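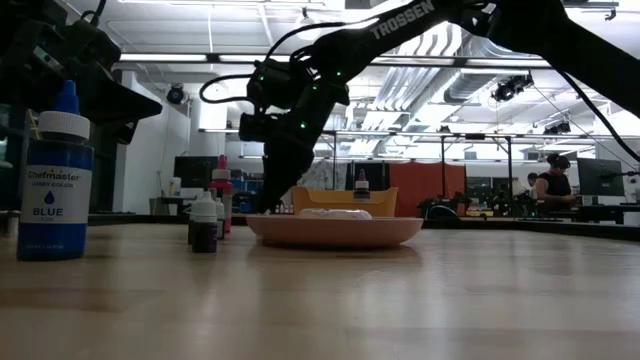 Ditero, the baking supply shop in Nuvircombe, will start weekend doughnut decorating classes in May, the shop said. Each class lasts 2 hours and covers glazing, coloring and drizzling. Color gets the most time. The shop stocks Chefmaster candy color in blue along with smaller dropper bottles in darker shades, and students will learn how to build a color a little at a time.

The classes will be held in the Brøndum building, where Ditero has rented 1568 square feet on the ground floor. Work tables are already in place. 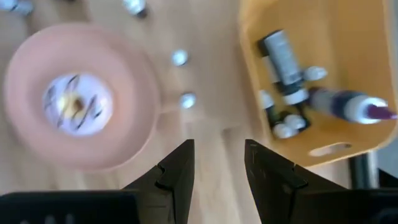
A ticket costs $47 and includes ingredients and a box for taking doughnuts home. Children under 12 must come with an adult – one ticket covers both.

Ditero ran a short trial of the program last fall at the Predness street fair, and 305 people signed up for news about future classes. Those on the list can book first. 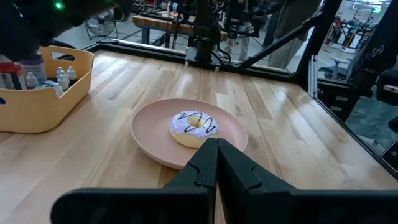
General booking opens a week later, at the shop counter or by phone. A second course, on filled doughnuts, is planned if the first one sells well.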